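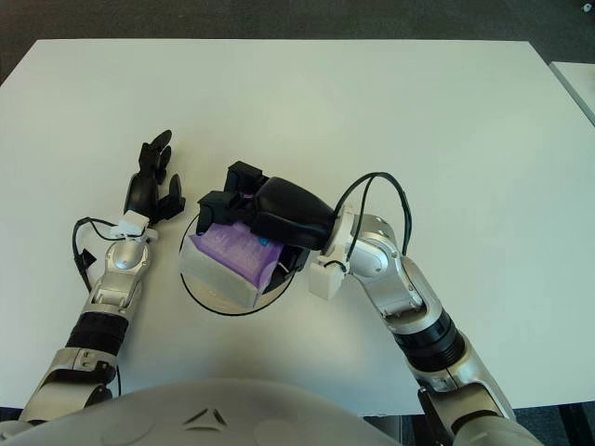 右手从上面扣住盒沿，左手张开待命

遥操带教小抄，抓盒入盘篇

写得急，想到哪写到哪，错字先将就看。给下周一起上手的几位用，老手可以直接跳到后面看松手那段。

先说桌子。白桌面，哑光的最好，反光的膜一律撕掉。桌上除了盘子和要抓的东西，别的全拿走。水杯、手机、螺丝刀、半包饼干，统统拿走。上次有人把Rarus的遥控手柄放在桌角，录了一上午，每一条里都有它，后来全部重录。

盘子放中间略偏左，右手干活的话这样最顺。偏右了手腕要折得很厉害，肘会往外拱，看着就别扭，录出来的轨迹也别扭。盘子位置用铅笔在桌面上点两个小点，录完擦掉。别贴胶带，胶带会进画面。

线。开工前先把两边手腕的线理一遍，抬手到最高，再放到最低，转一圈，看线有没有绷住。绷住就重新走线，留一个松松的弯。Rónán Flanagan的办法是先把手抬到顶再扎扎带，比放下来扎要准，我试过，确实省事。扎带头剪平，不然会勾袖子。

手套尺寸。Gökçe那副手套偏小，手大的人戴半小时指尖就麻，数据也跟着漂。手大用Jerix那副。戴之前把手擦干，出汗的人中间歇一下，换内衬。戴好以后先做校准：全张开，停一会儿，全握，停一会儿，拇指单独碰每个指头。偷懒跳过拇指的，后面抓东西拇指一定不听话。
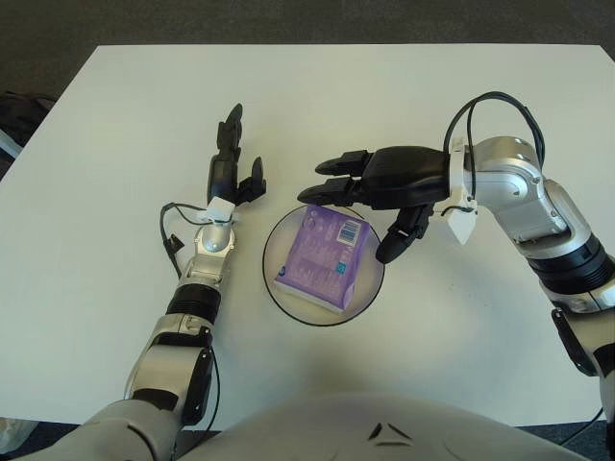
抓的东西，一开始选软硬适中、有棱有角的。小盒小包都行，别上来就抓鸡蛋。太滑的包装用酒精棉片擦一下，指头上有油也擦。朝向每条都换一点，斜的、正的、转个角的都要有，别每次摆得跟阅兵一样。学出来只会抓正的，客户桌上哪有正的东西。

手怎么下去：
从上往下，先到东西正上方停半拍，再下。
拇指先找边，其他指头再合。反过来的话东西容易被推跑。
合的时候慢，合上以后别再使劲捏，捏扁了这条就废。
没抓到就退回去重来，不要在里面乱扒拉。乱扒拉的动作它也会学进去，学得还特别快。

手把手那种带法（关掉力矩，直接掰着胳膊走）也可以，适合教大动作，比如从桌边伸到盘子上方。细活还是戴手套。掰的时候托前臂，别掰手指，手指的小电机贵，掰坏一个要等很久。也别抓着手腕那块白色支架当把手，螺丝会松。我见过Priltthorpe那边发来的视频，就是抓着支架拖，看得心里发紧。

不干活的那只手也要管。很多新人右手抓得挺好，左手在旁边晃，晃得比右手还忙。左手张开，指头朝前，放盘子旁边，别碰盘，然后就别动了。你自己的左手可以垫个毛巾卷，胳膊搁上去，稳很多。毛巾卷用皮筋捆两道，不会散。

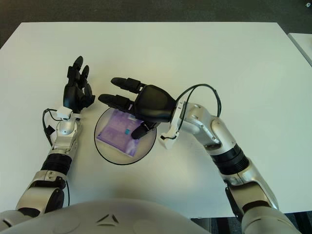
眼睛看屏幕还是看桌子？看屏幕。机器人看到的是头上那个视角，手背一挡，盘子里的东西就剩半截，你站在旁边当然看得清清楚楚，它看不清。所以动作要按它能看见的来设计。挡得太厉害就把手腕往外偏一点，让出一条缝。Ekua Laryea带人的时候干脆拿块纸板把桌子挡住，只许看屏幕。头几条会撞得乱七八糟，过一会就好了。

灯也讲两句。顶灯开着，台灯关掉。台灯打出来的影子又硬又黑，手一动影子跟着跑。窗帘拉上，尤其下午，四点以后光变得快，上下两段录出来像两个房间。七月那批就是这么毁的，心疼。

松手：
放到位，停。
先松拇指，再松其他。
手往上抬，抬高了再往旁边走。直接横着走会把盘子带歪。
拿出来放旁边也是一样，先抬过盘沿再横移，多抬一点没坏处。

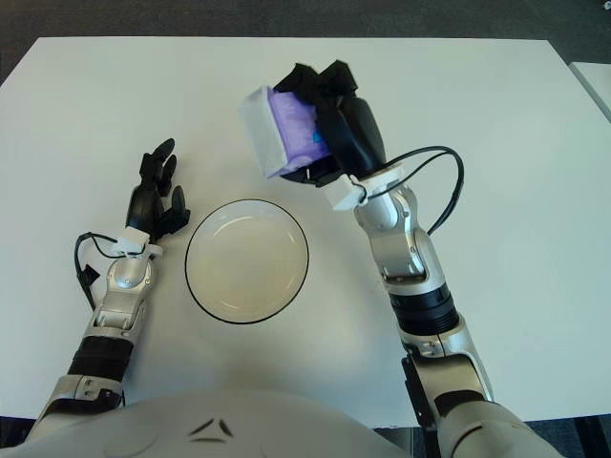

盒子抬高了再横移，盘沿碰不到

一条录多久？别拖。抓一次放一次就停，存盘，摆好再录下一条。不要一口气录十几个来回再回头切，切的人会恨你。我们第一批留下来能用的是154条，第二批260条，第二批就是改成一条一存之后录的，挑废片的时间也少了一大半。

文件名：日期、谁录的、左手还是右手、第几条。不要写"最终版""最终版2"。废片别当场删，单独放个夹子，晚上一起看，能看出自己老毛病在哪。我的毛病是合手太急，看了两晚上才该过来。

歇手。戴手套录满大约2小时，换人。手酸了以后动作会变小、变抖，自己觉不出来，屏幕上很明显。换人之后重新校准，重新校准，重新校准。换手套内衬也是。

急停按钮放在不戴手套的人手边，就是旁边看着那位。戴手套的人按不快。旁边那位别玩手机，盯着肘，肘比手更容易磕到桌边。

收工：先把两只手开到张开的位置再断电，不要握着拳断。指头用微湿的布擦，缝里用软毛刷（旧牙刷就行，毛要软的），别喷清洁剂。桌面铅笔点擦掉。手套翻过来晾，挂着晾，别塞抽屉，塞过一回，味道不提了。

充电线用完绕大圈，挂墙上右边那个钩，左边那个是松的，还没修。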